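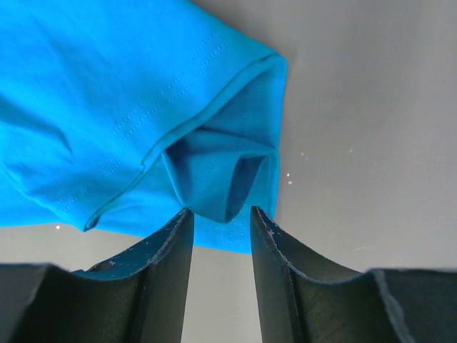 How Does a Robot Fold Your T-Shirt?

You can probably fold a T-shirt in a few seconds. Maybe you don't love doing it, but your hands know how. For a robot, a T-shirt is one of the trickiest things in the whole house!

A brick is easy. It has the same shape every time the robot looks at it. A shirt can be flat, balled up, inside out or hanging off a chair, and it changes again as soon as something touches it.

A company called Zakenow makes a folding kit named Astar, and schools and science clubs can rent it. The kit has a robot arm, a folding mat and a set of practice shirts. It costs 58 dollars a day, and the arm can run for 8 hours before it needs a rest.

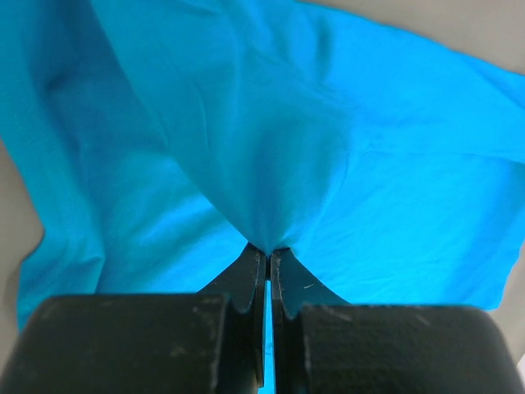

Astar doesn't have a hand like yours. It has two stiff fingers that open and close, a bit like kitchen tongs, and a tiny camera that rides along near them so the computer can see the cloth close up. When the fingers pinch a shirt, the fabric rises into a point like a little tent. Look at the creases on the blue cloth - they all run toward the spot where the fingers are squeezing. Wrinkles like those are clues! They show which way the cloth is being pulled.

Try it yourself. Lay a shirt on the table and pick it up by the middle with just your thumb and one finger. Now try it by a sleeve. Did it hang the same way? The robot has to work that out every single time, and it learns by practicing. The arm at the Drasside science club has done over 400 pinches, and plenty of them missed.
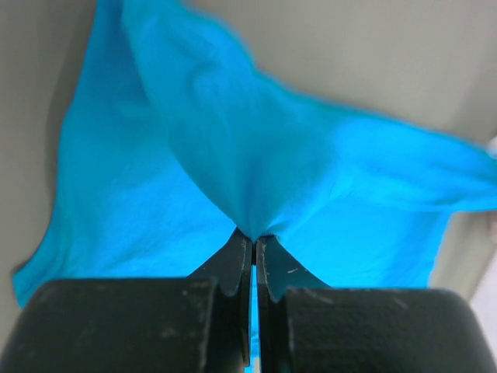
By L. Radulović, Gadgets for Curious Kids

So is Astar any good? I think it's terrific fun to watch, and it is very, very slow. You could fold a whole basket of laundry while it thinks about one sleeve. Socks are still too hard for it (mine too, some mornings). The booklet is clear and has great drawings, but the setup takes a grown-up and a good part of a Monday afternoon.

My favorite part is the slow button. Press it and the fingers creep down to the cloth so you can see exactly where they are going to grab. Guess first, then watch!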